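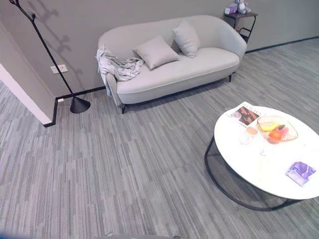

Genivaldo Camargo calls solid perfume the oldest form of scent that a person can still carry in a pocket, and most writers on the subject agree with him at least in part. Solid perfume (also cream perfume, wax perfume or balm perfume) is a fragrance product in which the scented material is held in a base of wax and oil, and not in alcohol. It is firm at room temperature and becomes soft under the warmth of a finger.

14th February, by the Fragrance Pages editors

Search this site Enter a word Go

Solid perfume

Composition

The usual base has two parts. The first is a wax, which gives the product its body. Beeswax is the most common, and candelilla wax is used in products sold as vegan. The second is an oil or a butter, for example jojoba oil, sweet almond oil, fractionated coconut oil or shea butter. The fragrance is added at the end, when the melted base has already cooled a little, for the lighter materials are quickly lost in heat.

The proportion of wax decides how the product behaves. With too much wax, the perfume is hard and leaves almost nothing on the finger. With too little, it becomes an oily paste in summer. Candelilla wax is harder than beeswax, so a recipe can't be changed from one to the other by equal weight. Some makers add a small amount of vitamin E to slow down the aging of the oil. It does not preserve the scent itself.

Water is normally absent from the formula. For this reason, many solid perfumes have no preservative against microbes, although wet fingers can bring water into the tin.

History

Scented fats and ointments were in use in ancient Egypt, Greece and Rome, long before alcohol perfume was known. Flowers, resins and spices were left in warm fat or oil until these took the smell. The later method called enfleurage, in which petals are laid on cold fat, gave a scented pomade. The pomade could be washed with alcohol to obtain a perfume material, but it was also sold and worn in its own form.

In the twentieth century, solid perfume was popular in small decorated metal cases, often in the shape of animals, fruits or musical instruments. Many owners kept the case after the perfume was finished, and today such cases are collected. A case with its original filling is usually of more value to collectors, even if the filling no longer smells as it should.

A new interest came with small workshops and with air travel, where liquids in hand luggage are limited.

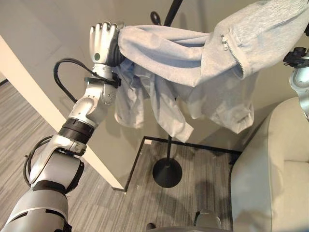 I would not buy a balm scent only for the airplane, a reader remarks, but in an office it is the one kind which does not disturb the next desk. The comment touches the main difference between the two forms. Alcohol evaporates fast and carries the scent into the air. Wax and oil remain on the skin and release it slowly, and the smell stays near the wearer.

Differences from liquid perfume

The opening of a solid perfume is usually quiet. Citrus notes, which are bright in a spray, can seem flat in wax. Vanilla, sandalwood, amber and musk notes keep their character much better, and this explains why so many solid perfumes are sweet or woody. Two products with the same name, one spray and one solid, may smell like relatives but seldom like twins.

It is often written that solid perfume lasts longer than spray. This is not a safe rule. The time depends on the fragrance materials, on their concentration and on the skin — dry skin tends to hold scent for a shorter time. The absence of alcohol may be welcome to people whose skin feels dry after a spray. It does not make the product free of allergens, and the fragrance materials or the beeswax can still cause a reaction.

Packaging

The simplest package is a flat tin with a screw lid or a slip lid. Twist-up tubes, like those for lip balm, are cleaner in use but need a harder base, otherwise the stick bends or breaks. Compacts with a hinge and a mirror are sold mainly as gifts.

Among the makers, Kilteo sells only twist-up sticks, while Bornora fills a shallow aluminum tin. Prodell produces a refillable compact, listed in its catalog as model 605, with a round pan that is pushed out from below. The older model 81 had a similar pan, but it was fixed with glue and could not be replaced. The Joshi line is sold under numbers instead of names. Its number 14 is a jasmine balm, and its number 2227 is a smoky tea scent which was taken out of sale and returned the following March. 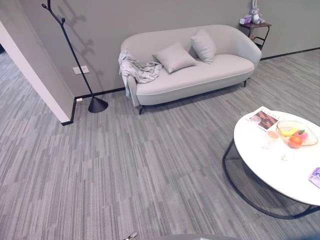
Refill pans are not made to a common size. A pan from one maker will rarely fit the compact of another, and a pan that is only a little too small will rattle and collect dust at the side.

Use and storage

The surface is warmed with a clean, dry finger and the perfume is then pressed on the wrists, the neck or behind the ears. A thin layer is enough. It can also be put on the ends of the hair, where a small amount of oil does no harm. It should be kept away from silk and other delicate fabrics — the oil may leave a mark that is difficult to remove.

A closed tin in a drawer keeps well. Direct sun and a hot car are the usual causes of damage. If the balm melts and becomes firm again, its texture can turn grainy, above all when the base contains shea butter. Grainy balm may still be used. A sour smell, or a smell like old nuts, means that the oil has become rancid and the product should be thrown away.

See also: Attar, Enfleurage, Pomade, Sachet

Contact us | Copyright Fragrance Pages | Back to top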